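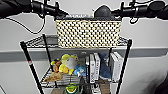 Ticket: Evening meditation audio stops partway through
Opened by: Tanko Etim
Status: open, waiting on reply

Hi again, Tanko here from the Lustbridge meditation circle. I'm the one who runs the Tuesday evening sit and I stream the guided prayers through the Greltico player on our website.

So the trouble is this. The long one, "Resting in the Spirit", is 40 minutes and it goes silent at minute 20. Every time! The bar keeps moving along like everything's fine but there's no voice and no bell. Last week we all sat there with our eyes shut for ages thinking it was a very deep pause – one lady told me it was her best session yet, bless her.

What I've tried so far:

Logged out and back in. Same.
Different browser. Same.
Played it on my phone off the wifi. Same, quits at 20.
Turned the volume to 100 in the player settings (it had slipped down somehow). Louder, still quits.
Played the short morning psalm reading instead. Plays right to the end, no problem.

Update, 7:15 pm
Steiner from your help desk asked me to clear the cache and upload the file again. Did both. I also listened to the original on my laptop all the way through and it's fine, closing bell and all, so I really don't think it's my recording.

Update, next morning
The Trevport group uses the same player for their chanting and theirs cuts out too, but only on the long files. Could there be a limit on our plan? We moved to the cheaper one in October and I don't remember reading anything like that, though I'll admit I skimmed it.

If it is a limit, can I split the prayer into two parts and have them play back to back without that little chime in between? The chime makes everybody jump.

Thanks, Tanko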